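July 18, 2024 – notebook, vote-model bench

Carried on with the assembly simulation. The job is still to predict who gets the chair of the regional assembly when no group has a majority, which is every time. Dondov group is the largest and says the chair is theirs by custom. Treloar group says there is no such custom, having relied on it itself in February.

Setup as of this morning: 1,196 runs overnight, 4 candidates, 2 rounds. Abstentions drawn from the old roll calls. I left the Trarneck delegates as one bloc, which is generous to them.

Result: Dondov's nominee leads the first round in nearly every run and then loses the second in far too many. Checked the transfer table. Eltico delegates were being sent to whoever came last, so the model had invented a party of pure spite. Tempting to keep it. Fixed the index and reran 700.

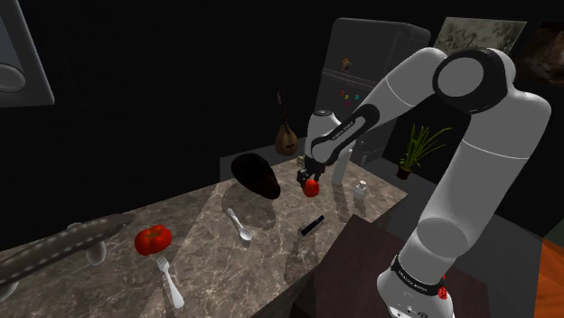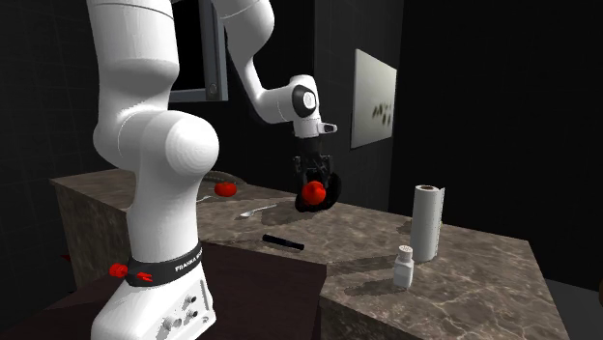 After the fix the second round looks like politics again, meaning dull until the final ten minutes. Treloar's people hold out for the budget post, get the transport post, and vote for the nominee they called unacceptable at lunch. The hard part is when they let go. At the moment a bloc in the model hangs on to its candidate like that gripper with the little red fruit over the marble, and then drops everything in one step. Real delegates leak away a few at a time, usually the ones with a train to catch. Need a release rate per bloc – try the February votes first, and keep the secret ballots out of it.

Also: the tie rule. Standing orders say the older candidate wins. The code says the one earlier in the alphabet. Changed it, then found the ages column is blank for half the list. Alphabet stays for now, under protest.

To do: split Trarneck in two, fill in ages, rename "final_final" before someone cites it.

Last updated: July 18, 2024

Comments

The tie rule was alphabetical in the old standing orders. You may have been right by accident.

Please keep the spite party as an option. I know a council that needs it.

Did the rerun use the same seed? The log doesn't say.

Recent entries
Roll calls: cleaning the abstentions
Why the Eltico column was empty
Second-round transfers, first attempt
Notes on secret ballots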